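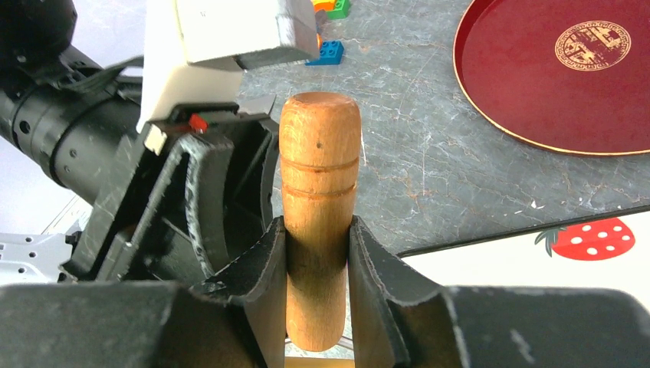

Old turned wood pieces, oil or leave alone?

plollivley
Cleaning out the craft cupboard before my sister gets here and I've got a bunch of plain wooden bits I can't decide on. Main one is a handle, light honey brown, rounded top, two thin grooves cut around it just under the top. Darker wear marks up there and one little dark dot. Grain still looks nice. Also a couple wood cylinders, no idea what they went to.

Do I sand the dark stuff off? Oil it? Leave it? Want it done by December, giving the better pieces away as part of a kitchen set. Have mineral oil, paste wax, and 200 grit, thats it.

Bririer
Don't sand. Wear at the top of a handle is just hands. You take that off and it looks like it came out of a bag of 50 from the craft store.

Wipe with a barely damp rag, let it dry overnight, mineral oil, wait, wipe off. Done.

mossy_lathe
Going to disagree with Bririer. If the dark is grime and you oil over it, you lock it in. Light pass with the 200, with the grain, then oil. Takes five min. I've done probably too many of these.

Stay out of the grooves though. Sandpaper rounds the edges over and then they look like mush. Old toothbrush for those.

Bririer
Nobody is locking in anything with mineral oil, it isn't varnish. You can always clean it later.

mossy_lathe
You can. You won't. Mine sat four years.

plollivley
Ok so toothbrush yes, sandpaper is a fight. What about the dot? Knot, or worm??

Cáceres
Poke it with a pin. If the pin goes in and you get dust, bag the piece and keep it away from the others. If it's hard all the way across its a mark or a tiny knot, forget it. One dot on its own wouldn't worry me.

plollivley
Pin didn't go in. Good.

Second question then. The rest of the pile. There's a shallow red plate, glossy, raised rim, and a cream serving tray with red strawberries on it, rounded corners. Orange C-shaped clamp too. My plan was plate + tray + handle piece as the gift and the clamp goes back to the garage.

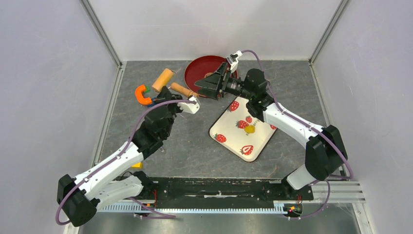

Hostent says keep the plate and the tray together, they're both red enough to pass for a set, and put the wood stuff in its own box. A bare handle on a strawberry tray is going to confuse whoever opens it.

plollivley
Fair. I thought it looked sort of farmhouse but ok

mossy_lathe
Handle of what, though. That's the real question. If it unscrews or has a hole in the bottom end you could put it back to work. Bottom rounded or flat?

plollivley
Rounded. Havent looked for a hole, will check when I'm back home

Ghislain Doucette
Rounded both ends could be a pestle, or a kid's peg, or part of a game. We had pegs with grooves like that. Wouldn't put it near food till you know what was on it before.

And hang on to the clamp! Glue one of those cylinders to a scrap base and you've got a stand for something. Rings, whatever.

Bririer
Now we're building furniture

Cáceres
If you do glue, glue BEFORE the oil. Oil first and the joint won't hold. Pad the clamp jaws with cardboard or you get dents, soft wood shows everything.

plollivley
Did not know that about the oil. Ok new plan - toothbrush, damp rag, dry overnight, decide about gluing, then oil. No sanding. Sorry mossy

mossy_lathe
Your funeral. Do a test spot at least, bottom end where it doesnt show. If it goes blotchy you'll be glad.

Bririer
Test spot I agree with. Wax after the oil or no?

mossy_lathe
Wax if it's going on a shelf. Skip it if people are handling it, gets tacky

plollivley
Shelf probably. Back tonight around 8 if I find the toothbrush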